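Search this site Search

About Stengate

3 min read

Stengate helps small kitchens, care homes and school canteens work out what a robot arm would cost them before they order one. There are six of us, and we love a good spreadsheet almost as much as we love a good gripper!

Meriem Gaber and Ottó Gulyás started out by planning equipment for a bakery in Dunenholm (still a customer, still sending us rolls). The quote covered the arm. It left out the mounting, the spare fingers, the floor work and the training days, and the budget had to be redone in November. We've built every plan since then from the full list.

Now we try the job in simulation first. Viktória Nyitrai sets up the table, the chairs and the everyday things that end up on it, and we look at reach and finger opening while changing your mind is still cheap.

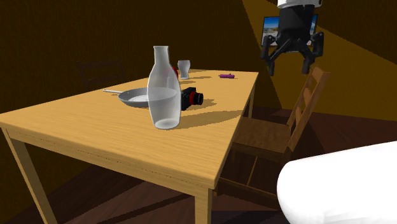 Table-clearing work in simulation, with the gripper open over the right end.

Fanni Vida takes it from there and turns the results into a budget you can bring to your board: purchase, setup, upkeep, and a line for the things that break. Our planning sheet, Antal, has 401 line items, and yes, we've argued over nearly all of them. Heike Teuber keeps the prices current and will happily talk you through leasing for as long as you like.

Planning your next equipment year? Send us your floor plan and your wish list, even if it's messy. We love the messy ones.

Contact | © Stengate | Back to top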